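5.2 Where the planner's confidence comes from

Koringate reports a grasp success rate on household objects that we could not reproduce, and we think most of the gap sits in how candidates are scored before the arm moves. The planner proposes grasps from a single depth image, ranks them with a learned quality score, and hands the top one to the controller. The score is often described as a probability. We have seen little reason to treat it as one. Across the 3,276 candidates we logged, the planner gave 724 a score above its own "safe to execute" threshold, and 671 of those were on objects with a matte, opaque surface. Clear plastic hardly appears above the threshold at all. A published average over all objects hides this, and readers should ask which objects went into it.

Part of the trouble is the depth image. On a transparent jug or tub, the sensor tends to return the wall behind, and the planner then treats that volume as free space. Collision checks pass because there is nothing in the map to collide with. Dafis and Geraghty argued in an earlier workshop paper that a better inpainting network would fix this. Perhaps, but filling a hole with a plausible surface is still guessing, and the score carries no trace of the guess.
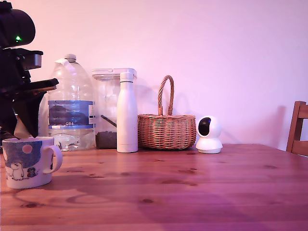 CARDIFF BENCH, August

Figure 3. Tabletop layout used for the approach tests, with a finger tip just above the mug. The water jug and the food container behind it are clear plastic; the narrow-necked bottle is matte white.

We kept the layout cluttered on purpose. The mug is an easy target by most standards, with an opaque body and a handle that faces the open side of the table, yet the jug directly behind it is the sort of thing the map loses. A planner that looks only at the target will happily choose an approach that sweeps the wrist through the jug. The woven basket raises a different problem: its arched handle is thin enough to vanish when the point cloud is downsampled, and the default voxel size in Jumenik does exactly that. Making the voxels smaller brought the handle back and slowed planning to the point where Yorath stopped running it in the loop.

We also tried the Prosora wrapper, which adds a second scoring pass from a different viewpoint. It lowered scores on clear objects, as claimed. It also lowered them on nearly everything else, and after rescaling we could find no threshold that separated good grasps from bad ones any better than the original. Kemeys reads this more kindly than the rest of us do, and his analysis is in the appendix. Our own view is that two views of a missing surface are still a missing surface.

None of this shows that learned scoring is useless. It does show that the score should be reported by material, with rejected candidates included, and that collision failures should be counted apart from slips. We do so in the tables that follow, including the three runs we stopped by hand.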